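# Getting a carved dressing table back in shape

Oh, I do love a dressing table with too much carving on it! Roses, scrolls, little drawers, the whole works. They collect dust like nothing else in the house and the top fills up the minute you turn your back, but an hour of attention makes such a difference. I've had mine since I moved to Pliltbridge, and these are the habits that have stuck.

## Start with the top

Take out two shallow trays before you touch anything. One is for things you use every day, the other for everything that wandered in from a handbag. Glasses, hair clips, lip balm and half-finished tubes can all be sorted while you stand there. Sachets and sample packets go in the second tray, and if you haven't opened them by August, use them up on a trip or let them go.
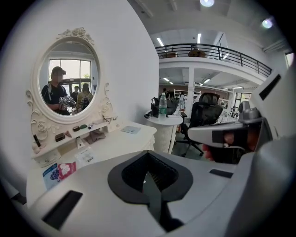 Once the trays are full, wipe the bare surface with a barely damp cloth, then a dry one. Work from the back ledge forward so the crumbs of powder end up on the table and not behind it. Lipstick marks on white paint come off with a drop of dish soap on a cotton pad (please don't scrub – you'll dull the finish and see the patch forever).

Glasses deserve a spot of their own, by the way. I keep mine in a soft case in the left drawer, after sitting a hot curling iron next to a good pair. Never again.

## Mirror and frame

Do the frame first and the glass last, every time. My friend Jozefína Štěpánek taught me to use a dry paintbrush, the soft kind about as wide as your thumb, and it is brilliant. Start at the top and flick downward, turning the brush sideways in the deep parts.

- Spray the cloth, never the glass. Cleaner that runs down behind the edge can spoil the backing.
- For petals and leaves, wrap a bit of old T-shirt around a wooden skewer.
- Check from the side when you're done. Streaks hide from the front.
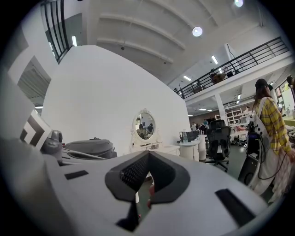
Think about what the table faces, too, before you push it back into place. Stand where you'd sit and see what comes up in the glass. An oval mirror in a carved white frame, standing against a plain white wall like this one, has all the calm it needs behind it, and I'd leave that wall bare. I love a little round side table next to the vanity as well – somewhere to put the water bottle, so it isn't leaving rings on the good top!

## Knobs and gold edges

Gold trim is the part people rub too hard. Brush it, then go over it with a dry microfiber cloth and stop there. No vinegar, no metal polish, no magic sponge. If a knob is loose, open the drawer and tighten the screw from the inside, a quarter turn at a time.

Svetozár Sýkora, who refinishes furniture over in Canance, told me to try any cleaner on the back of a leg first and leave it 28 minutes. Very exact, but I set the timer and it has saved me twice. 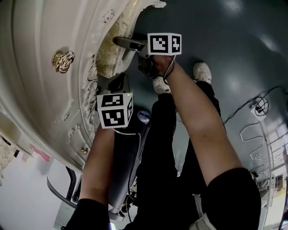

*Gold knobs and raised scrollwork on a cream-white piece. Soft brush only along that carved edge.*

## Keeping it that way

I do a quick brush every 2 weeks and the full routine when the seasons change. Keep the paintbrush in the drawer with your hairbrush and you'll pick it up without thinking. And empty that second tray before you put it away, or you'll find last winter's hand cream in it like I did.

Next up are drawers that stick. I've got a candle stub and a bar of soap ready to test!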